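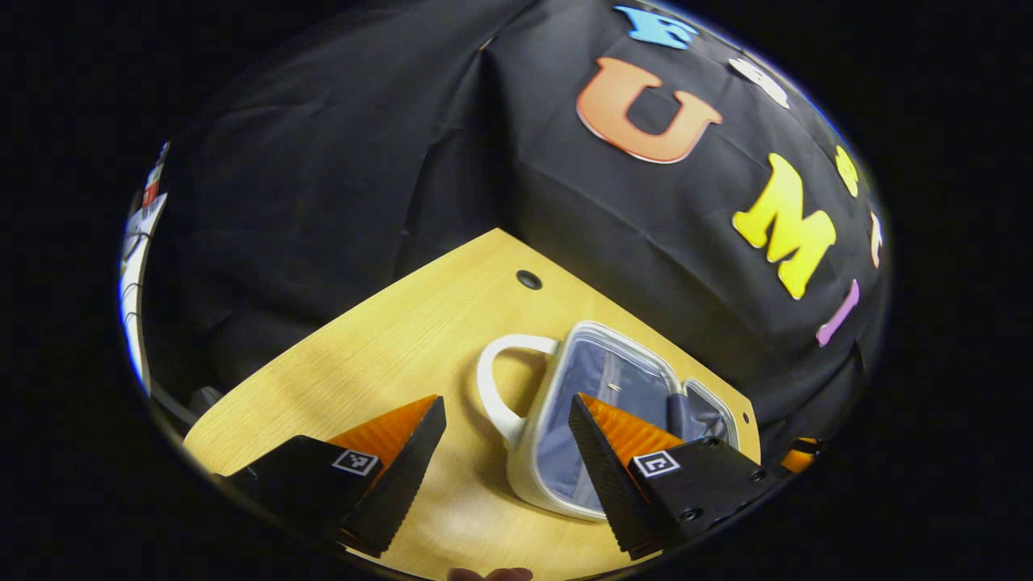

Photo: McKinnon

Review: Janus hose-tap water meter and timer

The Janus is a battery-powered flow meter and shutoff timer that screws onto an outdoor faucet. It is sold to households in districts where garden watering is limited by volume, by hour, or both. Plistham has had both kinds of limit in place since August, so the unit was tested there on a town supply, with a standard garden hose and a Tustau spray nozzle.

Installation takes a few minutes. The inlet collar is brass and the outlet is plastic. The collar has a rubber washer already seated, and hand tightening was enough to stop drips at the faucet. The outlet thread is shallow, and an older hose coupling needed a second washer before it sealed.

The display shows the current session, the running total and the battery level. The total does not reset when the batteries are changed, but it does reset if the left button is held for six seconds, and there is no confirmation prompt. Anyone keeping a log for a water allowance should write the total down at the end of each session.

Accuracy was checked by filling a marked 20-gallon barrel with the nozzle removed. The meter read 19 gallons at full flow. The same result came up on a repeat run. At low flow the error was larger, and with a single drip line attached the meter did not register at all. The manual gives a minimum flow rate, but only in the specifications table on the last page. Drip irrigation users should look at a different type of meter.

The shutoff works by volume or by time. In volume mode the valve closes slowly, which avoids the bang in the pipe that cheaper solenoid timers tend to cause. It also means a small overrun after the set amount is reached. In time mode the clock can hold two watering windows per day. It cannot be set to alternate days, a serious omission for a product aimed at restricted areas – odd-and-even schedules are common, and the user has to switch the program off by hand on the days between.

Over the test period the meter logged 218 gallons. The battery indicator did not move. The casing stayed clear of condensation, although the screen is hard to read in direct sun and has no backlight for early morning use.

Pressure loss was noticeable. The Tustau nozzle still gave a usable fan spray, but its longest jet setting fell short of the back bed that it reaches without the meter in line. Removing the inlet filter made little difference, and the filter should stay in place where the supply carries grit.

The Janus is suitable for hand watering and for a single sprinkler under a volume limit. It is a poor match for drip lines or alternate-day rules. Spare washers and filters are sold separately.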